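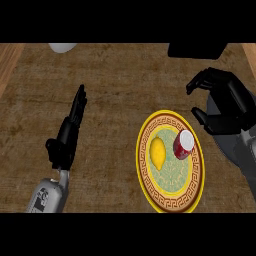
Über uns

Lesezeit: 2 Minuten

Zurnstead schreibt Prüfregeln für zweiarmige Roboter, die mit Geschirr und Lebensmitteln umgehen. Wir sind 9 Leute, geleitet wird das Büro von Hidayah Jugah. Unsere Auftraggeber sind Hersteller und Hochschulen, die ihre Ergebnisse vergleichbar machen wollen.

Geprüft wird bei uns zuerst in der Simulation. Der Regelkatalog Stivia umfasst derzeit 171 Einzelregeln, von der Ausgangsstellung der Hände bis zum Abbruch eines Laufs. Drei davon gelten immer:

Vor dem Start ist festgelegt, welcher Gegenstand auf welchen Teller gehört.
Eine Hand, die gerade nicht gebraucht wird, hält Abstand zu den Gegenständen.
Ein abgebrochener Lauf wird protokolliert und nicht gelöscht.
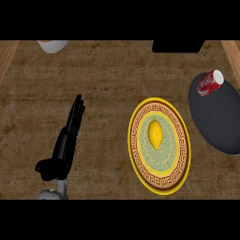 Simulierter Prüftisch mit Zitrone und Getränkedose auf zwei Tellern

Afiq Tambunan betreut das Archiv. Dort liegen 582 Protokolle, auch die misslungenen. Wer nach Stivia prüft, darf sie einsehen – eine kurze Anfrage genügt. Änderungen am Katalog veröffentlichen wir gesammelt, jeweils im August.

Zuletzt aktualisiert: August

Kommentare

Astuvitz: Gilt die Abstandsregel auch für Läufe mit nur einem Arm?

Zurnstead: Nein, dann entfällt sie.

Teoh: Die Regel zum Abbruch haben wir übernommen. Eine englische Fassung wäre gut.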